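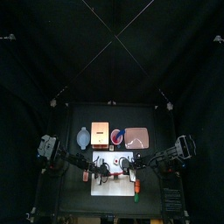
Two-arm cell at Lornholm with the cable board in place and the props set back in a row.

Recording two-arm examples on the Lornholm bench

These steps take you from a bare table to a folder of examples that the Girnik trainer will accept. They assume both arms are homed and you have a login for Olon, the recorder.

1. Write the task line first. Keep it to one sentence, such as "lift the pan with both grippers." Type it into Olon before you touch the arms. Every example in the batch carries that same line word for word.

2. Lay out the props. Leave room for each gripper to open fully at the start position. Move the props a little between examples and turn them too. A batch where the box always sits in one spot teaches the arms to go to that spot.

3. Check the wrist views. Close the gripper on a thin prop and look at the wrist feed on the monitor. You want to see the prop and both fingers. 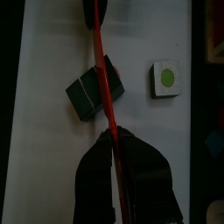

Cathal Duggan: I would do this check with the thickest prop as well. A rod leaves most of the view open. A bowl can fill it, and then you find out after a whole batch.

Fair point, and the checklist by the monitor now has a line for it.

4. Record. Press the left pedal to start, wait one second with the arms still, then do the task at an even pace. Press the right pedal to stop. If you fumble a grasp and recover, keep the example and tag it "recovery." If you drop the prop off the table, discard it.

5. For two-arm lifts, take hold with the left gripper, then the right, and raise both together. Keep the prop clear of everything on the table before you move it sideways. Do not pull the arms apart once both are holding.

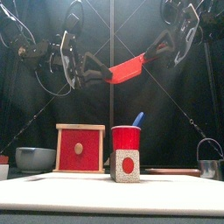

Both grippers on the red piece, held well clear of the props.

6. Stop after 29 examples and take a break. Tired operators get jerky, and the jerks end up in the data. A full task needs 400 examples, split between at least 3 operators. Senan Ó Súilleabháin keeps the sign-up sheet.

7. Review before you upload. Play each example at 4 times speed with the overhead and wrist views side by side. Look for frozen video, a missing view, or a task line that doesn't match what the arms did. Mark each one keep or discard. Don't trim the still second at the start; Girnik uses it to line up the views.

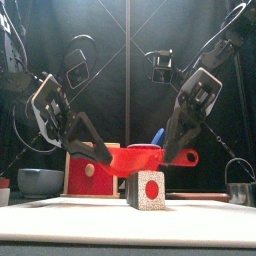 Castellanos Bench Notes, Issue 4, p. 29

8. Upload the kept examples from the Olon menu. The count on the Girnik page should match your count of keeps. If it comes up short, send the batch again under the same name and the duplicates will be dropped.

9. Park the arms, put the props back in the bin, and write the batch name in the log along with anything odd about the pedals or the lights.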